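Open day at the Trodside workshop, 26th January

I'd been meaning to get over to Trodside for ages, and when the shared workshop there put up a notice for an open day I finally got in the car. It's 75 miles each way for me, so I wanted it to be good, and it was! You ring the bell, somebody shouts "it's open" and in you go.

The project everybody had come for is called Mok. It's a two-armed home robot the members are building in their spare time, and the idea is that it learns simple table jobs from people doing them first with a pair of hand-held grippers. They've got 1627 recordings saved so far and want 2953 before they train it again (I asked why that number and got a long answer involving disk space).
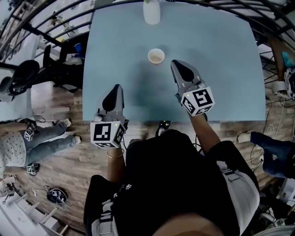
I got a turn as well, and my goodness, it's harder than it sounds. Your fingers want to do all the work and they can't. I squeezed much too early on my first try, then overthought the second one and forgot which hand I was using. After ten minutes I'd stopped looking at my hands so much and it started to feel sort of natural – my shoulders knew about it the next morning, though.

Then we got onto the arms themselves. The shoulder joints are the second version, after the first set wore out over the holidays, and the control board is a Fornex that one of the members had left over from an old plotter. I liked hearing the boring stuff, like how long they spent on cable strain relief.

Entry was 2 dollars, coffee included (bring your own mug if you like a big one). Parking is tight, so try the street behind the Sanus building and walk back. They're hoping to do another one once the left arm is bolted on, and I've already put my name down.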